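How to request a police incident report in Ferkthorpe

You can ask for a copy of an incident report if you were the victim, a driver or property owner involved, or the legal representative of one. Witnesses may request only their own statement.

1. Find the case number. It is on the card the officer left with you. If you have lost the card, give the date, street and type of incident.

2. Fill in the records request form. Sign it and attach a copy of a photo ID. Insurers must add a signed release.

3. Take the form to the records window on Bundgaard Street, or mail it to Box 976. The window closes at noon on Monday.

4. Pay the copy fee. Reports of up to 40 pages are covered by the base charge – longer files are billed by the page.

Reports in open homicide and assault cases are released in part only. Names of minors are always blacked out.
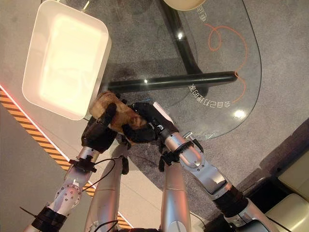 If the request is refused, the letter will state the grounds. File an appeal with the Plutau county clerk and include a copy of the refusal.

Related
How to give a witness statement
Reporting a stolen vehicle
Victim support contacts in Bamer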